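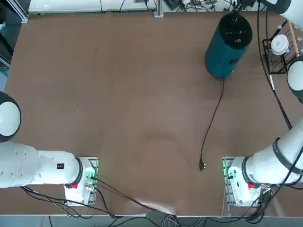

Who We Are > Our Story

3 min read

About Skurumby

We lend out countertop cookers. The round ones, the square ones, the ones with a basket, the ones with a lid you can never find a spare for. Borrow it, cook in it for a month, bring it back or buy it off us. Sorry if this page is a bit rushed, the old one was four years out of date and Tyyne said just get something up.

Started by Tyyne Rissanen and Gunther Reuter in Gunther's mum's garage in Tomoana. First stock: 2 cookers and a toaster that we don't talk about. Now 1,086 members and 3,768 loans gone out since the garage. Still no proper sign over the door.

What we lend

Anything that sits on a worktop and plugs in. Mostly dial models, as that's what people ask for. Turn the knob, wait, eat. Touchscreens too if you must, but they come back with more questions.

Colours: whatever we can get. Teal goes first, every time. Cream sits on the shelf till May.
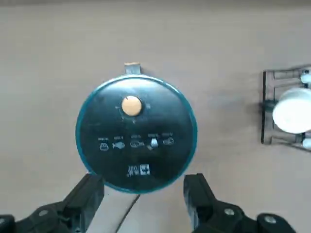 A word on the dials. Lots of cookers have small pictures for fish, bread, meat and so on, and members ring up to ask if they have to follow them. No. They're a starting point. Fung-ping Yang has cooked her way through most of our range and writes the cards that go out with each loan, with times and temperatures that suit the cooker you've got and not the one in the advert. Chips get a card to themselves. So do sausages.

Before it goes out

Every cooker gets checked on the bench, top to bottom. Lid or drawer, knob, cable, plug. Inside wiped out properly, not just round the rim. Racks and trays through the sink and dryed by hand. Cable laid out full length and looked at, because kinks are where the trouble starts. Then the card goes in and it's ready to collect.

If something's missing when you get home, ring us. We'd rather know teh same day.

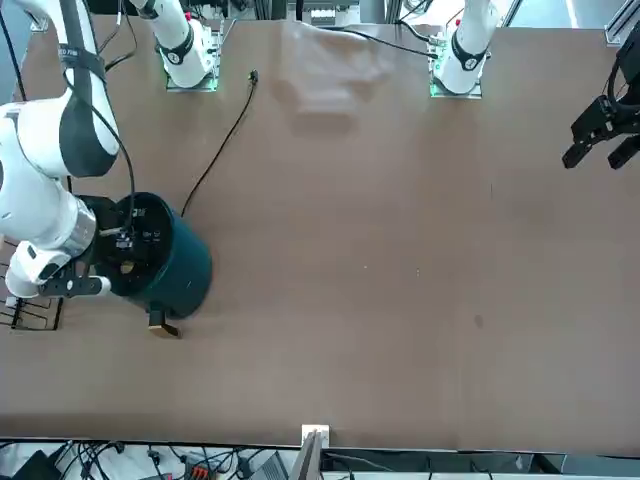
What it costs

Membership is free. A month's loan depends on size, prices are on the shelf labels. Deposit back when the cooker is. Please wash it first, we do charge for burnt-on cheese.

Who's here

Tyyne – buying, bookings, the phone
Gunther – bench checks and repairs
Fung-ping – recipe cards, 995 of them so far
Joonas Rautiainen – deliveries, mornings only

Find us

Vasik Yard, Tomoana, second door after the tyre place. Open 10 till 4. Parking out front is for loading, ten minutes, but come round the back and there's plenty.

Filed under: About the shop, Borrowing, Small cookers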